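칼레티(Kaletti) 홈스테이징 키트 사용 후기: 가방값을 빼고 나면 무엇이 남나 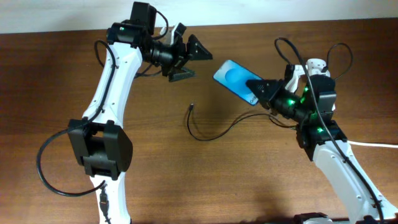 갈색 나무 상판, 뒤로 옅은 미색 벽

2024년 11월 19일 화요일

먼저 밝혀 두면 협찬은 받지 않았다. 수입사 발톤(Valton) 쇼핑몰에서 정가로 샀고, 쿠폰도 없었다. 한국 판매가는 환율에 따라 오르내리는데 내가 결제한 금액은 700유로였다. 관세와 배송비는 별도다. 결제 단계 맨 끝에 가서야 별도라고 나온다.

나는 인천에서 매매용 아파트 스테이징을 주로 하고, 가끔 단기 임대 숙소도 맡는다. 집주인이 쓰던 가구를 최대한 살리는 쪽이라 새 물건을 들이는 일은 많지 않다. 그래서 이런 키트 광고를 볼 때마다 삐딱하게 보는 편이다. 이번에도 10월 내내 장바구니에 넣었다 뺐다 했다. 결국 산 이유는 상담 자리에서 고객에게 보여 줄 실물 샘플이 너무 낡았기 때문이다. 모서리가 다 닳은 색상 칩을 꺼내면서 집을 새것처럼 보이게 해 드리겠다고 말하기가 민망했다.

구성

바퀴 달린 하드 가방 하나에 색상 보드 11장, 패브릭 스와치 묶음, 바닥재와 상판 샘플, 작은 조명 비교기, 종이 체크리스트, 그리고 앱 이용권이 들어 있다. 앱 이름은 필립(Filip)이다. 가구 모델 2,000개를 방 사진에 얹어 볼 수 있다고 상자에 크게 적혀 있다.

가방은 좋다. 이건 인정한다. 바퀴가 조용하고, 엘리베이터 없는 빌라 계단에서 들고 올라갈 때 손잡이가 손바닥을 파고들지 않는다. 칸막이도 위치를 바꿀 수 있어서 줄자와 레이저 거리계, 덧신까지 한 번에 들어간다. 문제는 가방이 이 키트에서 제일 잘 만든 물건이라는 점이다.

색상 보드

기대를 가장 많이 했고 실망도 제일 컸다. 보드마다 주조색 하나에 보조색 몇 개가 붙어 있는데, 주조색 대부분이 회색이거나 회색 기가 도는 베이지다. 북유럽 주택의 흰 벽을 기준으로 짠 티가 난다. 우리 현장은 사정이 다르다. 체리색 몰딩이 그대로 남은 집, 거실 한쪽만 포인트 벽지를 바른 집, 누렇게 변한 실크 벽지에 새 장판을 깐 집이 흔하다. 체리색 몰딩 옆에 이 보드를 대 보면 어느 것을 골라도 벽이 창백해 보인다. 몰딩을 칠하거나 필름을 씌우면 된다고 할지 모르겠는데, 매도인이 그 돈을 쓸 생각이면 애초에 나 같은 사람을 부르지 않는다.

설명서에는 "어느 지역의 주택에도 적용 가능한 보편 팔레트"라고 되어 있다. 어느 지역에서 시험했는지는 적혀 있지 않다. 발톤 고객센터에 물었더니 본사에 확인해 보겠다고 했고, 아직 답이 없다.

나무 색과 벽 색을 같이 보는 보드는 그나마 쓸 만했다. 갈색 상판에 미색 벽을 맞추는 조합은 국내 집에서도 무난하게 먹힌다. 다만 그 정도는 키트가 없어도 다들 하는 조합이다.

패브릭과 상판 샘플

패브릭은 두께감이 좋고 올 풀림이 적다. 고객이 손으로 만져 보는 물건이라 이 부분은 돈값을 한다. 그런데 스와치에 품번만 있고 국내에서 살 수 있는 원단과 연결이 안 된다. 고객이 "이걸로 쿠션 해 주세요" 하면 그때부터 동대문을 돌면서 비슷한 것을 찾아야 한다. 한 번은 거의 같은 색을 찾는 데 반나절을 썼다. 그 시간은 견적서에 넣지 못했다.

상판 샘플은 크기가 너무 작다. 손바닥에도 못 미치는 조각으로 식탁이나 아일랜드 전체의 인상을 짐작하라는 건 무리다. 나뭇결은 면적이 커야 보인다. 가로로 길게 흐르는 결과 세로로 끊기는 결은 방 폭이 달라 보일 만큼 차이가 나는데, 이 조각으로는 방향조차 설명하기 어렵다. 나는 지금도 목재상에서 얻은 자투리 판을 따로 들고 다닌다. 그쪽이 무겁기는 해도 고객 반응이 훨씬 빠르다.

조명 비교기

전구색, 주백색, 주광색을 버튼으로 바꿔 가며 샘플을 비춰 보는 작은 등이다. 발상은 괜찮다. 낮에 커튼을 열어 둔 거실에서는 빛이 약해서 차이가 잘 안 보이고, 욕실이나 현관처럼 창이 없는 곳에서는 제법 쓸모가 있었다. 충전 단자가 뒤판 안쪽에 있어서 꽂을 때마다 덮개를 벗겨야 한다. 덮개 고리가 얇다. 얼마나 버틸지 모르겠다.

필립 앱

가구 모델이 2,000개라는 말은 믿기 어려웠는데, 목록을 내려 보니 숫자를 어떻게 채웠는지 감이 왔다. 같은 소파가 색만 바뀌어 줄줄이 나온다. 다리 모양만 다른 협탁도 각각 하나로 친다. 정작 한국 집에 필요한 것은 빈약하다. 좁은 거실에 맞는 2인용 소파가 드물고, 붙박이장 옆 틈에 넣을 폭 좁은 수납장은 찾다가 포기했다. 김치냉장고가 없는 건 이해한다. 에어컨 스탠드형도 없는 건 조금 너무하다.

배치한 결과물도 애매하다. 그림자가 창 방향과 어긋나서 가구가 바닥에서 살짝 떠 보인다. 고객 중 한 분은 시안을 보고 바로 "이거 합성이죠?" 하고 물었다. 매물 사진에 가구를 얹어 올리는 용도로는 권하지 않겠다. 집을 보러 온 사람이 사진과 다른 빈 거실을 보면 그 순간 흥정이 시작된다. 부동산에서도 싫어한다.

그리고 이용권은 1년짜리다. 상자 겉면에는 "앱 포함"이라고만 되어 있고 기간은 안쪽 카드에 작게 적혀 있다. 연장 요금은 로그인한 다음에야 볼 수 있다. 나는 이런 방식을 좋아하지 않는다.

체크리스트와 교육 영상

종이 체크리스트는 현관, 거실, 주방, 침실, 욕실 순서로 되어 있다. 발코니와 다용도실 항목은 아예 없어서 손으로 써넣었다. 매수자가 꼭 열어 보는 곳이 다용도실이다. 세탁기 뒤 결로 자국 하나로 분위기가 싸해지는 걸 여러 번 봤다.

교육 영상은 프라우케 그루베(Frauke Grube)라는 강사가 진행한다. 말투가 차분하고 정리 순서를 설명하는 대목은 배울 점이 있었다. 특히 고객의 가족사진을 치울 때 어떻게 말을 꺼내는지 다룬 부분은 두 번 봤다. 하지만 "스테이징한 집은 더 빨리, 더 비싸게 팔린다"는 말을 근거 없이 되풀이하는 데서 신뢰가 깎였다. 어떤 시장에서, 무엇과 비교해서 그렇다는 건지 한 번도 나오지 않는다. 나도 이 일로 먹고살지만 고객에게 그런 장담은 하지 않는다. 입지와 가격이 안 맞는 집은 쿠션을 아무리 잘 놓아도 안 팔린다. 한글 자막은 기계 번역으로 보인다. 러너가 "달리는 사람"으로 나온다. 식탁에 달리는 사람을 깔라고 한다.

다른 선택지와 비교

판매 페이지에는 전문가 추천사가 여럿 실려 있다. 그중 제리코 카바나투안(Jericho Cabanatuan)의 글은 꽤 구체적이라 도움이 됐는데, 잘 읽어 보면 칭찬하는 대상이 가방과 패브릭이다. 색상 보드와 앱 얘기는 한 줄도 없다. 내가 써 본 느낌과 비슷하다.

예전에 콜러홀름(Callerholm) 샘플 세트를 잠깐 빌려 쓴 적이 있다. 색상 칩이 1,000장이라 현장에서 넘기다 지치지만, 누런 벽지나 붉은 몰딩에 맞출 색을 찾을 확률은 그쪽이 높았다. 앱도 영상도 없고 가방은 천으로 된 싸구려다. 그래도 색만 놓고 고르라면 콜러홀름이다. 국내 페인트 회사 대리점에서 얻는 색상표에 목재 자투리, 동대문에서 모은 원단 조각을 더하면 비용은 훨씬 내려간다. 보기에는 덜 번듯하다. 번듯함이 계약에 얼마나 영향을 주는지는 각자 판단할 문제다. 고급 주택 위주로 상담하는 분이라면 내 생각과 다를 수도 있겠다.

반품 관련

단순 변심 반품은 받아 주지만 앱 코드를 등록하면 전체 반품이 안 된다. 앱만 빼고 부분 환불도 안 된다. 그러니 사더라도 코드는 제일 나중에 등록하시길. 나는 첫날에 등록해 버렸다.

정리

좋았던 점: 가방, 패브릭 촉감, 창 없는 공간에서의 조명 비교기, 영상 일부
아쉬운 점: 회색에 치우친 보드, 너무 작은 상판 샘플, 부풀린 가구 목록, 앱 기간 표기, 자막
가격 대비 점수: 5점 만점에 2점

막 창업해서 상담 가방을 처음 꾸리는 분에게는 권하지 않는다. 이미 자기 샘플이 있고 가방만 바꾸고 싶은 분이라면 가방 단품을 기다려 보는 편이 낫다. 발톤에 단품 판매 계획을 물어봤더니 그것도 확인해 보겠다고 했다. 답이 오면 이 글에 덧붙이겠다.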